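Notebook - grasp sim, shared bench
18 June 2018

Good long session today, and I want to get it down before it goes fuzzy. Main job was rewriting our house rules for simulated grasp runs. The old sheet was two pages of things we had all agreed to and half forgotten, and it had started to show. Meifang Guo tried to reproduce one of my Testmont runs last week and got a different success count from the same config. Same config! We went through it together this morning and found the trouble before coffee, and it was a really fun hunt.

The culprit was the random seed. The config sets it for object placement, fine, but the camera jitter was pulling from a second generator that seeded itself off the clock. So the object landed in the same spot every time and the view of it didn't. I had been calling those runs repeatable for a month. Fixed now: one seed at the top, everything draws from it, and the seed gets written into the log header next to the commit hash. If the header has no seed, the run doesn't count. That is rule 1 and I am very happy with it.

Rule 2 is on episode counts. We settled on 300 episodes per object per condition before anyone writes a percentage anywhere, including in chat. Under that, write the raw numbers. I went back and forth with Meifang on this one, she wanted more for the small parts, and she may be right. We'll look at the spread again in July when the Staveo meshes are all in.

Rule 3, what counts as a success. This was the messy one. The old text said "object lifted," and each of us had quietly filled in the rest. I was taking lifted as any clearance at the end of the episode. Meifang was asking for it to be held for a stretch after the arm stops. Hers is much better. New wording:

Success = object clear of every surface, both fingers in contact, held for 6 seconds after the arm has stopped moving. Anything else is a fail with a reason code.

Reason codes are new and I love them. Miss, slip, knock, collision, timeout. One code per failed episode, whichever came first. We ran the old Peixoto batch back through with the codes turned on and it took the whole lunch break, but there's so much more to read in it. Most of what I had filed in my head as slips were knocks - the outer face of a finger nudging the object before the jaws had even started to close. Completely different fix. No amount of friction tuning was ever going to help, and I spent two evenings on friction tuning. Oh well.

Rule 4, contact parameters. Friction and stiffness go in a single file, nobody overrides them in a script. If you want to try a value, branch the file and name the branch after the value. Found three scripts of mine doing exactly what this forbids. Cleaned up.

Rule 5 is the safety one, and I argued for it being in the sim sheet even though nothing in sim can hurt anyone. The planner limits have to match the ones on the real cell: same joint speeds, same keep-out volumes, same approach speed near the table. It's tempting to let the sim arm go faster because you get more episodes out of a night. But then the policy learns to depend on moves the real controller will refuse, and the first thing you see on hardware is a protective stop. Went through the limits file line by line against the cell's printed sheet. One mismatch, wrist joint, sim was set too generous. Corrected, and noted in the change log as entry 1839.
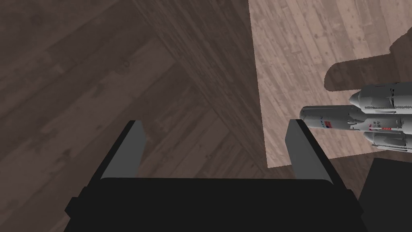 Start-of-episode state is rule 6, and it needed the most rewriting. The old sheet only said "arm at home," which leaves out most of what matters. What we want is: jaws fully open and empty, object at rest, and nothing touching the gripper at step zero. The rocket setup is a good one to check the wording against, with the fingers wide apart over the dark planks and the blunt nose of the long white booster sitting just to the right of the right finger. From straight overhead that reads as very near, and you can't tell from the view alone how much height there is between them. So the rule now asks for the clearance as a number, taken from the physics state and logged, and the picture is only for a human to glance at. Meifang also wants the big rounded shadow on the pale boards kept in for every rendered start view. I had been thinking of switching shadows off to save render time, and she talked me out of it: the real cell has overhead lights and the vision side should be used to dark shapes on the work surface.

Related, and not a rule yet: long thin objects with side parts need a marked grasp region. At the moment the sampler treats the whole mesh as fair game, so it will happily propose closing on a strut. I'd like a "do not grasp" tag per mesh section. Dromora's importer has a free field we could use for it. Needs a test with one mesh before we promise it to anyone.

Also tidied the naming. Object, condition, seed, in that order, lower case, no spaces. I renamed 24 old folders by hand and should have scripted it.

To do:
- rerun the Testmont set from scratch under the new sheet, both of us, separate machines, compare logs
- add the clearance check to the start-up script and make it refuse to run on a fail
- ask Meifang for her contact-hold code so we aren't keeping two versions
- print the sheet and put it up by the cell
- delete my old friction sweeps (keep the plots, they're pretty)

Left the Testmont rerun going on my machine, seed in the header. Meifang starts hers in the morning.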